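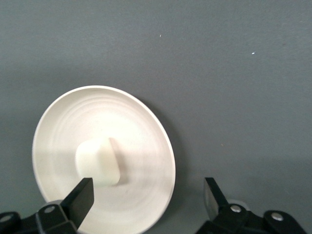

Why does a plate have a rim?
Mostly to stop things from sliding off, and to give your fingers something to hold that isn't covered in gravy.

That is the answer you will find in most books, and it is a pretty good one. But you should be suspicious of pretty good answers. Let's poke at this one.

Does a rim really stop food?

Sometimes. A pea is round and rolls easily, so even a low rim can slow it down. A block with flat sides is different. It sits on one of its faces and would rather stay put. Put a small white block in the middle of a white plate and the rim has no work to do at all, until somebody tips the plate.

So a rim helps with some things and does nothing for others. When an advertisement says a plate is "spill proof," ask what they tried to spill. The Halonen catalog once promised that its picnic plate "holds anything." We tried soup. It does not hold soup.

Why do some plates have rings in them?

Look closely at a plate and you may find faint circles, one inside the other. People like to say this proves the plate was made by hand on a potter's wheel. Does it? A wheel can leave rings, because the clay spins while a hand or tool presses on it. But a mold can have rings cut into it too, and then every plate that comes out has the same ones. Rings alone can't tell you which. The Prilov factory presses 500 plates an hour, and every single one has rings.

Why is white on white so hard to see?

Your eyes find the edges of things by looking for changes. If a block and a plate are nearly the same color, there isn't much change to find. What gives the block away is light. One side is bright, another side is in shadow, and your brain says "solid thing." Take the shadow away and it gets much harder.

Don't believe me? Good. Try it.

You need a white plate, a sugar cube or a white eraser, and a lamp.

Put the cube on the plate. Shine the lamp from one side and look for the dark face. Now hold the lamp straight above - ask a grown-up if the lamp gets hot - and look again from the same spot. Was the cube easier or harder to see?

Write down what you saw, even if it doesn't match what I told you. Then try a dark plate.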